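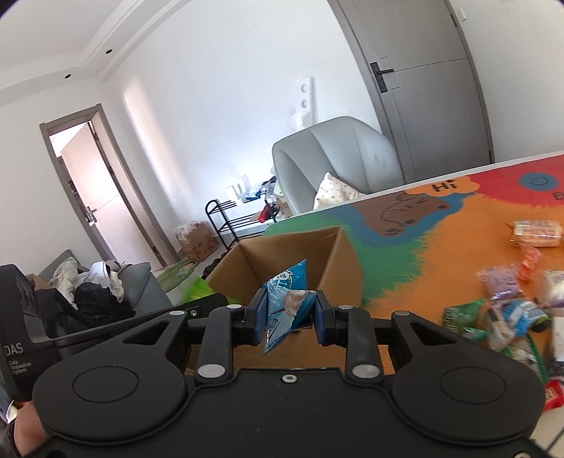
Hand-held gripper with a light blue snack packet between the fingers, open cardboard box behind it.

1/ The Cladham Handling Laboratory is publishing a short account of a fault that affected its packing recordings in February. The account is intended for partner sites and for other groups that collect demonstrations with hand-held grippers. No person was hurt.

2/ The task is simple to state. An operator picks up a packaged snack with the gripper, places it in an open cardboard box, and returns for the next item. The finger positions and the camera view are recorded together and later used to train a robot arm to do the same work.

3/ The fault concerned the finger opening value. On one of our grippers, the recorded opening drifted away from the true opening over the course of a session. By the end of a long session the recorded value was up to 8 millimeters too wide.

4/ For a rigid item such as a boxed product, an error of that size is easy to notice. The fingers appear to stop before they reach the object. Soft packets hide it. The film gives way, the contents shift, and a reviewer who sees a wide value can reasonably assume that the packet was held by a thicker part.

5/ The error was first noticed on the robot arm at our Horngate site. The arm had been trained on the new recordings. It approached packets correctly, closed its fingers too little, lifted, and left the packet on the table. It then moved to the box and opened its fingers over it as if the item had been delivered.

6/ Staff at Horngate first treated this as a problem with the arm. The finger pads were cleaned and the closing force was raised. Raising the force made no difference to the pick rate, as the commanded position was still too wide. It did cause one packet of biscuits to be crushed on a later test, when the position was set by hand.

7/ We regard that step as a mistake on our part. Closing force should not have been changed on a live cell before the source data had been checked. The original force limit was restored the same afternoon, and changes to it now require a second signature.

8/ Kalevi Nieminen, who leads data quality for the laboratory, then compared the recorded opening with the video for a sample of 200 picks. The mismatch was small at the start of each session and grew steadily. It appeared in recordings from one gripper only.

9/ That gripper was taken out of use and opened at our Burosham workshop. The set screw holding the position sensor to its shaft had worked loose. Each time the fingers closed firmly, the sensor could slip by a very small amount. The slip was always in the same direction, so the errors added up.

10/ The start-of-session check did not catch this. It asks the operator to close the fingers fully and confirm a reading of zero, and the software then resets the zero point. The check therefore cleared the previous session's error every time and left no record that there had been one.

11/ A total of 822 recorded picks were affected. All have been withdrawn from the training set. We considered correcting the values from the video, but the finger contact point is often hidden by the packet itself, and the corrected figures could not be confirmed to the standard we require.

12/ Partner sites that downloaded the February packing set should delete it and request the replacement. Models trained on the withdrawn set should not be run on equipment that shares a work area with people until they have been retrained and tested again.

13/ The following changes are in effect at all of our sites. The zero check is now carried out at the end of each session as well as at the start, and the reading is saved before any reset. A session with an end reading outside the limit is held for review.

14/ Operators also close the fingers on a metal gauge block after every 23 picks. This adds a short pause to the work. Several operators have told us that the pause breaks their rhythm, and we are looking at whether the interval can be made longer without losing the benefit.

15/ Set screws on all grippers have been refitted with thread-locking compound and marked with a paint line across the screw and the collar. A broken line means that the screw has moved. A gripper with a broken line is not to be used, even if its zero reading is correct.

16/ The retrained model is being tested at Horngate at reduced speed. Soft packets remain in the test set, together with rigid items of known width. Results will be added to this thread when the tests are complete.

17/ Our thanks go to the team at Koivisto, who checked their own grippers at short notice and shared their sensor logs. No similar slip was found there. Questions about the replacement set may be sent to the data quality desk at Cladham.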